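Cleaning an acrylic bathtub without scratches

Many people destroy the shine of their tub with powder cleaner. Acrylic is soft, and it needs only mild things. I clean mine every week in this way.

Rinse the tub with warm water first, so that the sand and hair go away. Then mix 500 ml of warm water with 2 spoons of dish soap. Use a soft cloth, never the green side of a sponge.
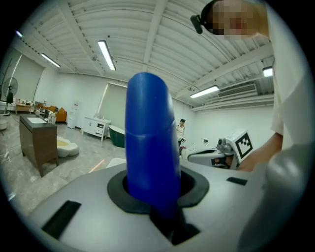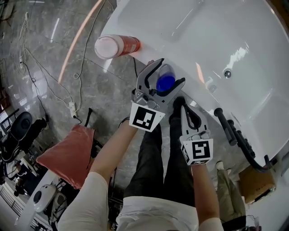

For the yellow line at the water level, put baking soda on a wet cloth and rub in small circles. Wait 3 minutes and rinse well. Vinegar is good against lime, but do not leave it long on the chrome parts.

The drain should be cleaned also. I take the hair out with an old toothbrush.

My neighbor Caradog Lewis dries his tub with a window wiper after each bath. I tried this in November and there are fewer spots now.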